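Radulović opens its practice room to small shops

2019-02-20

If you've ever wanted to teach a robot arm to do a chore in your own shop but didn't care for the idea of it knocking over half the stock while it learned, the folks at Radulović would like a word. The company has put its practice software, Leno, on general sale, after a long stretch in which you more or less had to know somebody to get a copy. The price is $185 a month for one seat, and that includes the phone support, which (I can tell you from having used it more than once) is staffed by patient people.

Leno lets you build a room on the computer, drop a simulated arm into it, and try a job over and over before any real motor turns. There are 16 ready-made rooms in the package, from a plain workbench to a kitchen, and you can move things around in them to match what you have at home or at work. Each one comes with a handful of starter jobs, mostly of the reach, pick up and put down variety, and you can write your own once you've got the hang of it, as I finally did over a long and very pleasant evening with a pot of coffee.

What I enjoyed most was the wrist view. You ride along just behind the gripper and look out past the fingers, which is a fine way to find out that your arm is coming in too low. It takes a little getting used to, and the wide, round picture bends straight lines into curves, but after an hour or so I hardly wanted to use the outside view at all. Colored discs stand out very nicely against a dark surface, even when the finer lines on it are hard to make out.
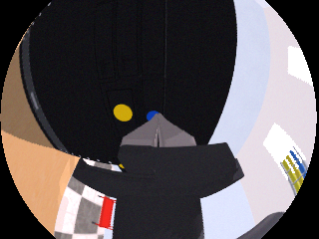
Byung-chul Kang sees it a bit differently, and wrote in to tell us that the wrist view is fine for the last few inches of a reach but that he'd never plan a whole job from it. He keeps the overhead view open alongside, and he wishes Leno would remember the window layout between sessions, a complaint I share wholeheartedly. He also thinks the monthly price is steep for anybody who only has one arm and one job in mind, and would sooner see a yearly plan. Radulović told us a yearly plan is coming in May, though they wouldn't be drawn on what it will cost.

On the subject of cost, there is a cheaper road in for those who already own a Brurska arm. The Brurska edition is a one-time purchase of $833, with the arm's own measurements loaded for you, so there's no fiddling with joint limits on the first day. You do give up the room editor, and I would miss that badly, but the ready-made rooms are all there. Owners of other arms will need the Fekia adapter pack to carry a finished job over to the real thing, and that runs another $207.

A free trial is up on the company's site now. It stops saving your work when the two weeks are over, so do export anything you're fond of before then. The manual is long, friendly and well worth printing out, especially the chapter on grip force.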